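Coat stand

A coat stand, also called a coat rack, coat tree or hall tree, is a freestanding piece of furniture used to hold coats, hats, scarves and umbrellas. It usually has a central pole, a weighted or spreading base, and arms or pegs near the top. Stands are found in homes, offices, restaurants and waiting rooms, most often close to a door.

History

Wall pegs were the usual way to hang outdoor clothing before the stand came into wide use. Freestanding models spread in the nineteenth century, when many town houses were built with a separate entrance hall. Early stands were made of turned wood or cast iron, and larger ones included a mirror, a shelf and a drip tray for umbrellas. Bentwood stands later became common in cafes, as they were light and cheap to ship.

Design

The arms may be fixed, folding or set on a collar that turns around the pole. Rounded ends are preferred to bare rod ends, which can mark or stretch the cloth. Heavy coats are generally better kept on shaped hangers, which spread the weight across the shoulders.
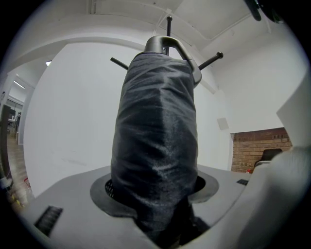

Dark gray garment below a set of thin black rods

Stability is the main concern in the design of a stand. A coat hung on one side moves the center of gravity away from the pole, and wet clothing makes the effect stronger. Makers respond with a wider base, a heavier foot or lower arms. Some stands — mainly those for public buildings — are bolted to the floor.

Regional forms

In the town of Iltside, workshops produced an oak stand with two rows of pegs, the lower row meant for children. The Rondirton pattern has an iron foot and weighs around 22 pounds. The Kokon, a folding type, was sold mostly to traveling theater companies.
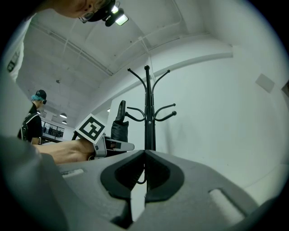

The collection of the Chae Furniture Museum holds more than 1,000 pieces of hall furniture, including both the Iltside and Rondirton forms. Its earliest stands were taken from hotels and railroad waiting rooms, and many still carry the paint colors of their former owners.

See also

Clothes valet
Hat rack
Umbrella stand

This page was last edited on 16 December 2025.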